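Pattern repeat and how much paper to buy

Most of the wallpaper I've had to correct was ordered by wall area. The buyer multiplies height by width, divides by the area printed on the roll label, and adds one roll for safety. With a plain paper this works. With a patterned paper it fails, and the failure shows up on the last wall, when the batch number is no longer in stock.

The figure that matters is the cut length. Take the wall height, add 2 inches of trim at the top and 2 at the bottom, then round up to the next whole multiple of the vertical repeat. A small repeat costs very little. A repeat of 20 inches can take most of another flower's worth of paper off every drop. Divide the roll length by the cut length and discard the fraction, and you have drops per roll. Divide the width of the wall by the width of the paper, round up, and you have drops. Doors count as wall until you have worked out where the seams land.

Half-drop matches are worse. The pattern shifts by half a repeat from one strip to the next, so cutting alternate strips from two separate rolls usually wastes less than cutting them all in sequence from one. I did the hallway at Billivstead this way in April and finished with one short offcut. Tae-yang Ham did the same job from single rolls and had to reorder. 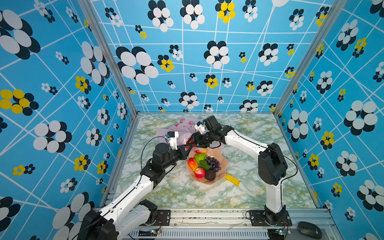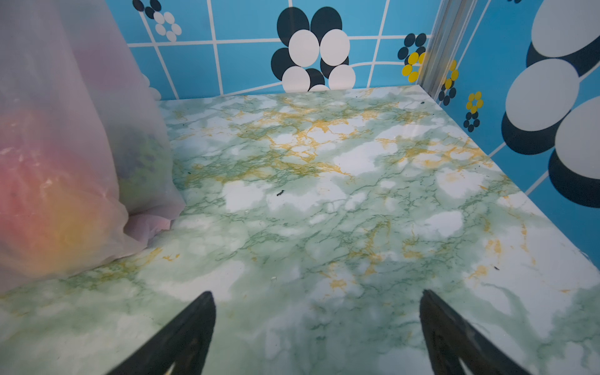 Large flowers on a skewed grid, as on the blue walls in the first and last pictures, are hard on the eye at a corner.

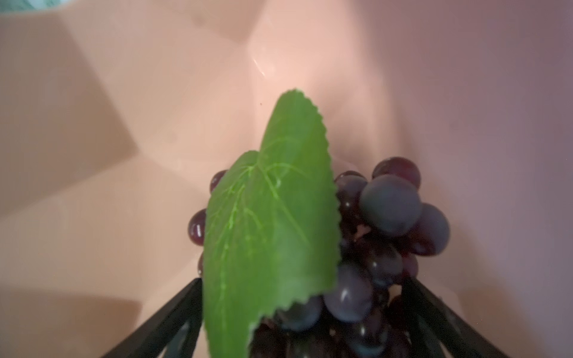
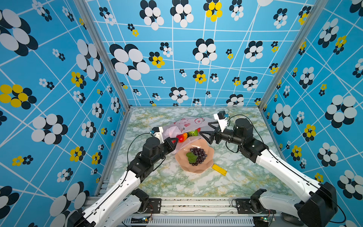 Corners are where the arithmetic stops helping. No inside corner is plumb, so the strip that turns it has to be split. Measure from the last seam to the corner at three heights, take the largest number, add half an inch, and cut. Hang that piece, wrap the extra around, and drop a new plumb line for the remainder. Some of the pattern is lost in the overlap. Put that loss in the corner behind the door.

For paste I still use the Hundness powder, mixed slightly thinner than the packet says, with 6 minutes of soaking for heavy paper. Use the same soaking time for every strip. Paper expands as it soaks, and two strips soaked for different times will match at the top and be visibly off at the baseboard.

I'll post the cut sheet for the stairwell once I've checked the angles again.

Comments

Oksana Polishchuk
Does the rounding still apply to a random match? I have 60 feet of a stripe left over and would like to use it up.

Reply from the author
No. For a random match use height plus trim and skip the rounding.

Tae-yang Ham
I reordered one roll. The batch matched.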